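4.2 Garment handling and the collar problem

Our first policy, trained on the Flamside demonstrations alone, was very good at folding flat rectangles. Shirts, regrettably, have collars. The policy treated any raised ridge as the near edge of the garment, grasped it, and folded with confidence toward wherever the hem was not. We had expected the sleeves to be the hard part and had set aside most of June for them.

To fix this we collected 300 further demonstrations with the hand-held gripper, using the wrist view only (Figure 3). Operators dropped each garment on the table from a random grasp point and then flattened it before folding. They were told not to tidy the pile first. This instruction was ignored in 39 demonstrations, which we kept in a separate split called Mottram and did not train on. 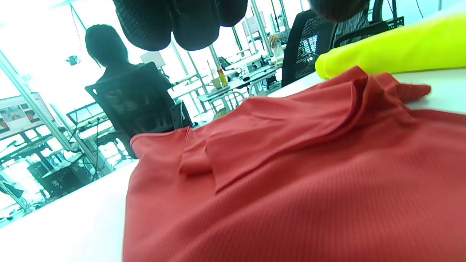 Figure 3. Wrist view from the hand-held gripper. Ribbed fabric with a raised, collar-like fold; a rolled bundle of fabric lies beyond it.

The labels mark one thing per demonstration: the first contact point that led to a flatter garment. We tried a richer scheme with 7 classes of fold, but two annotators could not agree on what a pleat was, and the discussion outlasted the annotation budget. Yaqin Yan's single-point rule is cruder and gave steadier training.

Retrained on both sets, the policy (Kiketti) flattened the garment before folding in 84 of 100 trials, against 39 for the Flamside-only baseline. Most of the remaining failures involve ribbed knits - the fabric springs back once released, and the policy then politely starts over. We capped this at 7 attempts per trial. Without the cap, one run on the Avel arm continued through lunch.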